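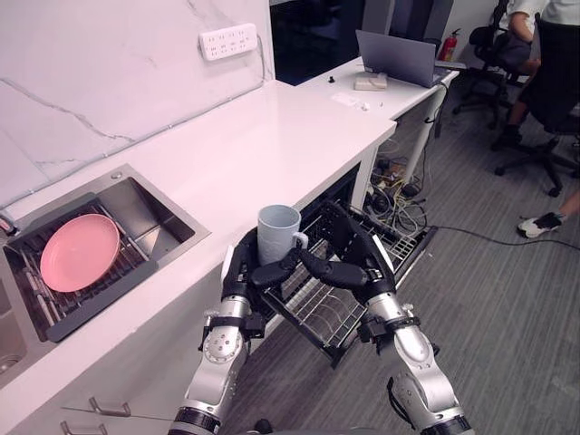
Blue-gray mug, small loop handle. Sink and rack behind.

Ticket: Lindix roll-out drying rack, slides on sink rim + mug staining
Category: Kitchen / sink accessories
Status: Open, waiting on part
Priority: low

Problem as reported
Rack creeps toward the basin whenever anything heavier than a plate goes on. Metal rods, dark gray side bars, sits across the left part of the sink. Near bar moves first. Also the blue-gray mug (Nudley, the one with the raised pattern) dries with a chalky ring inside the rim. Two problems, one ticket, sorry. Split if you need to.

Tried so far
- Wiped the rim and both bars with dish soap, dried with a towel. Held for one evening then slid again.
- Flipped rack over. Worse. Flipped back.
- Moved it right up to the end of the basin. Better but then the faucet drips on it.
- Thin strip of shelf liner under near bar. Works ok, looks bad, gets slimy after 4 days.
- Mug: soaked 30 min in white vinegar and warm water, rinsed. Ring gone. Came back in a week or so of normal use.
- Mug: towel dry right after washing insted of leaving it on the rack. No ring so far.

Not the cause
Counter is level, checked. Rods not bent. Plates are fine on it, the pink oval one stays put even at a tilt. Dish soap swapped from Purora to store brand, no change on the ring.

Reply from Witkowska parts desk
Bars should have rubber grip pads on the underside, 8 total. Asked us to check.

Update
Checked. 2 missing off the near bar, one more peeling. Explains the sliding I think. Requested a full set, not just the 2, the rest are going hard. Part on order, no ship date yet.

Until then
Liner strip stays on, rinse it when you wipe the sink. No pots on the rack pls. Mugs get dried by hand and go straight in the cupbaord.

Mug issue: closing, hard water. Rack issue: leave open till pads are on.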